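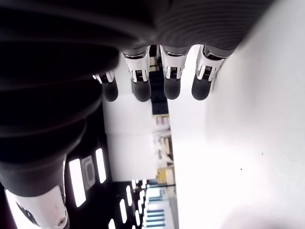
Last updated: February 23, 2020
Reading time: 5 min

I have waited two weeks before writing this. The first version was written on the same evening, and it was too angry, mostly with myself. The short story is that the left hand of our robot closed on my finger when I believed it was stopped. I have a bruise and one black nail. It could have been more serious, and the reason for it was quite stupid, so I want to put it down properly.

For those who have not read me before: I work with a two-armed machine which we call Rumau. It has a hand with fingers at the end of each arm and a small camera near each wrist. Our job this winter is simple handling on a table, such as picking up a packet, putting it on a plate and taking it off again. It sounds like nothing. We had done 1589 cycles before that afternoon and I was already a little bored with it, and I think this matters to the story.

On the day of the accident I had Rumau in position with a packet in the left hand. The program stopped with error 3608. We knew this error well. It means that the arm controller has lost contact with the hand controller, and we saw it perhaps twice in a week. Our habit was to press the pause button on the Drakos panel, take the packet out of the fingers with our own hand, clear the error and start again. I had done this many times. So had Leobardo Zamudio, who shares the shift with me, and he was the one who showed me how to do it.

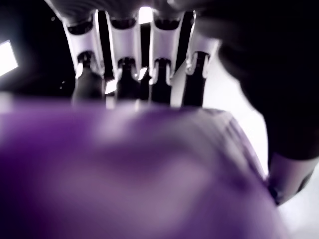

The habit had a hole in it. When you press pause on Drakos, the arms stop and hold their position, and the panel shows a big green word, HELD. The hands are not included. Each hand has its own small controller, which we call Nedum, and Nedum keeps doing the last thing it was told. If the last thing was "close until you feel this much force", it goes on with this. While there is a packet between the fingers you see no movement at all, so it looks stopped. Then you pull the packet away. The force disappears, and the hand closes to find it again.

It found my index finger.

I would like to say that I reacted well. I shouted something in my own language and pulled, and pulling is the wrong thing to do, the fingers only hold harder. Leobardo pushed the red emergency stop, which cuts the power to everything. Without power the fingers can be opened by hand, if you are patient. I was not very patient. He opened them.

After I had put my finger in cold water we sat down and read the log together. There was a line, number 2408, which said that the hand had received a stop and ignored it. We thought at first that this was the fault. It was a consequence. The stop had been sent 213 milliseconds after the connection was already lost, so it was never received by anybody, and the log writes "ignored" for every message which has no answer. I find this a bad choice of word. I lost one full day to it.
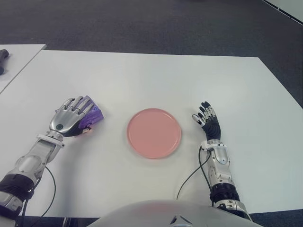 The question which remained was why we lost the contact at all. I had always supposed it was a software problem, as the error went away when we cleared it, and I had never looked at where on the table it happened. When we put the errors next to the arm positions, nearly all of them came with the left arm stretched forward. The thin black cables which come from the forearms hang in open loops over the table, and we had both learned not to see them any more. With the arm bent there is plenty of cable. With the arm far out and the wrist turned, the left one was pulling a little at its plug, every time, for weeks. When I moved the plug with my thumb I could make error 3608 come and go as I liked. I did this perhaps ten times, with a feeling I cannot describe well in English.

Beca Morris, who is responsible for safety in our building, came to see us the next morning. I was afraid of this visit. She did not blame anyone. She asked me to show her, slowly and with the power off, what I did with my hands, and she asked after each movement how I knew it was safe. At the step with the packet I had no answer. I said "the panel says HELD". She asked what was held. I had to say that I did not know, and I had worked with this machine for five months.

These are the things we changed:

The plug of the left cable is replaced and it is now fixed to the wrist with a clamp, so the pull goes to the clamp. We did the same on the right side, although it had given no trouble.

Nedum now opens slowly when it has heard nothing for a short time. We discussed this a lot. An open hand drops what it holds, and if the robot held something heavy or sharp I would not choose it. For packets over a table I prefer a dropped packet.

The word on the panel is now ARMS HELD. I asked the people from Flarkier, who did the panel for us, if they could add a line for each hand. They said yes, in the next version, so I have put a strip of tape under the screen with the sentence CHECK THE HANDS until then.

Nobody puts fingers between the robot's fingers without the red button pressed. After the red button the whole start procedure has to be done again, and it is slow. Leobardo does not like it. Neither do I, to be fair, and on the third day I caught myself reaching for the packet with only pause pressed. My hand was perhaps halfway there. I write this down so that I cannot pretend later that it did not happen.

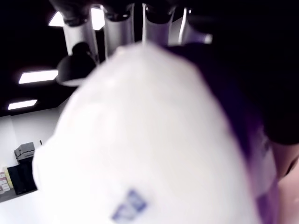 Wrist camera, with the printer against the wall on the left.

One more thing about the cameras. The pictures from the wrist are saved together with the log, and I had never opened them after an error, I only read the text. They are often blurred and something is usually in the way. I open them now, every time, before I touch anything.

Since the repair we have not seen 3608 again. I do not trust this completely, two weeks is a short time, and we have used the far part of the table less than before. In the coming days I want to run the stretched position on purpose, without a packet, and turn the wrist in both directions until I believe it. If the error comes back I will add it under this text. The nail, they tell me, will need some months.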